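カテゴリ:製品マニュアル > 双腕ハンドキット > セットアップ
最終更新:2020-03-18
読了時間:7分

第3章 はじめての「つかんで皿へ」

組み立てと配線、お疲れさまでした! ここからがMemton双腕ハンドキットのいちばん楽しいところです。この章では、テーブルに置いた蒸しパンを右手でつかみ、皿に移す動作を教えます。対象がやわらかいので指の力加減がそのまま結果に表れ、調整の手ごたえがとてもわかりやすい課題です。電源投入と原点合わせ(第2章)が済んでいない場合は、先にそちらを終えてください。

3.1 用意するもの

・縁のある浅い皿 1枚
・蒸しパン 1個(小ぶりで丸いもの。予備があると安心です)
・白または淡色の無地のテーブル
・制御ソフト Orudach(付属)
・乾いた布

皿は、テーブルと見分けのつく色を選びます。開発中にいろいろ試しましたが、白い天板にサーモンピンクの皿という組み合わせは認識がとても安定していて、いまではすっかり定番になりました。柄物の皿でも動きますが、初回は無地をおすすめします。

3.2 待機姿勢をとる

1. テーブルの上を片付け、両腕の可動範囲に人の手や工具がないことを確認します。

2. Orudachの画面で「待機」を選びます。両手が立ち上がり、手のひらが向かい合います。

3. 皿を両手のあいだに置きます。

4. 蒸しパンを、右手よりさらに右、皿より少し奥に置きます。ひだのある面を上にしてください。

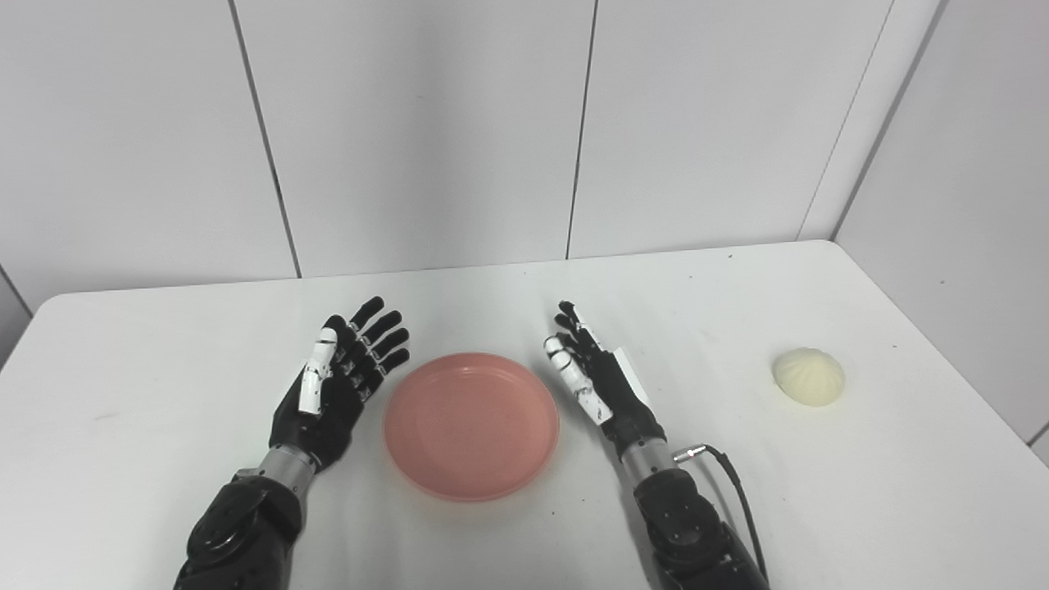 Favow 製品サポート部 マニュアル制作チーム

待機姿勢では、両手とも指が上を向き、皿にも蒸しパンにも触れません。左右の指の曲がり具合がぴったりそろっていなくても大丈夫です。右手の指がやや曲がって寄っている程度なら、そのまま次へ進めます。

注意:右腕のケーブルは、手首のコネクタから外側へゆるく輪を描くように通してください。ぴんと張った状態で腕を伸ばすと、コネクタに無理な力がかかります。輪がテーブルの縁に引っかからないことも、電源を入れる前に手で触って確かめておきましょう。

メモ:天板の小さな汚れや黒い点は、多少残っていても認識に影響しません。ただし、パンくずが皿の近くにたまってきたら、乾いた布で拭き取ってください。

3.3 つかむ位置を教える

1. 「教示」タブを開き、対象に「右手」を指定します。左手は待機のままにしておきます。

2. 速度を「低」にします。慣れている方も、ここはぜひ低速で! 指が対象に沿っていく様子がよく見えて、調整の勘所がつかめます。

3. 右手を蒸しパンの真上まで動かし、「点を記録」を押します。

4. 手をゆっくり下ろし、指が蒸しパンを囲む高さで止めて、もう一度「点を記録」を押します。指先が天板をこすらない高さが目安です。

5. 把持力を初期値の300に設定し、「閉じる」を押します。指が丸く曲がり、対象を包みます。

6. 形がつぶれるようなら、把持力を少しずつ下げます。すべるようなら、力を上げる前に手首の角度を見直してください。たいていはこちらで解決します。

注意:動作中は手を差し入れないでください。止めたいときは、画面の「停止」ではなく、本体の非常停止ボタンを押します。

7. 指が対象を囲んだら、まだ持ち上げずに3秒待ちます。やわらかい対象は閉じた直後に少し沈むため、この待ち時間を入れると次の動きが安定します。

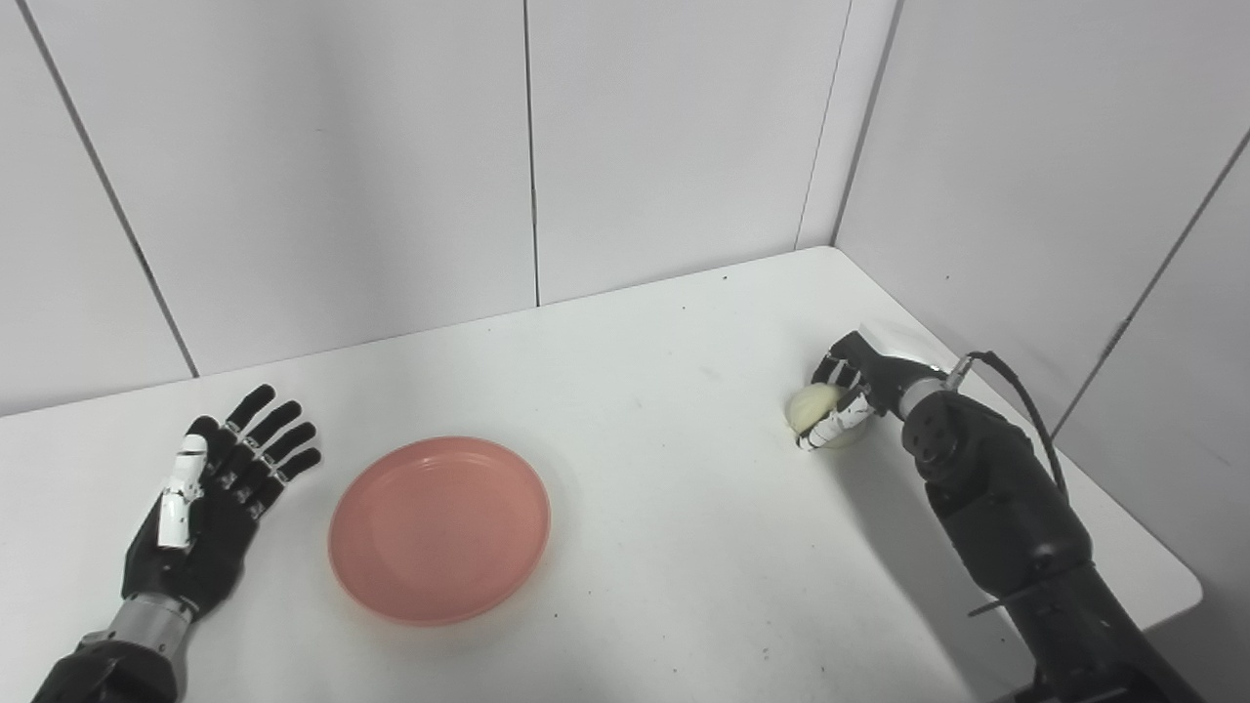 3.4 皿へ移す

1. 「上昇」を選び、蒸しパンが皿の縁より高くなるまで持ち上げます。

2. 右手を皿の真上まで動かします。途中で左手に近づきすぎる場合は、左手の待機位置を外側へずらし、登録し直してください。

3. 皿の内側に向けてゆっくり下ろし、底に触れる手前で「点を記録」を押します。

4. 「開く」を押します。指が開ききるまで、腕は動かさないでください。

5. 右手をまっすぐ上げ、待機姿勢に戻します。

6. 名前を付けて動作を保存します。

保存した動作は「再生」でいつでも呼び出せます。自分の教えたとおりに手が動き出す瞬間は、何度見てもうれしいものです。設計担当のDario Bassiも、この章の動作だけは出荷前の確認でいまだに自分で教示したがります。

3.5 うまくいかないとき

・エラー141が表示される
右手の指が目標の角度に届いていません。対象が大きすぎないか確認し、つかむ位置を登録し直します。

・蒸しパンが転がる
下ろす位置が中心からずれています。3.3の手順3に戻り、真上の点を取り直してください。

・皿が動いてしまう
下ろす高さが低すぎます。3.4の手順3の点を少し上げます。

・腕の影で認識が乱れる
照明を一方向から強く当てず、全体をやわらかく照らします。

左手だけで同じ動作を教える手順は第4章にあります。別売の指先カバーAlemayehuを装着した場合は、把持力の初期値が変わりますので、カバー同梱の設定表をご覧ください。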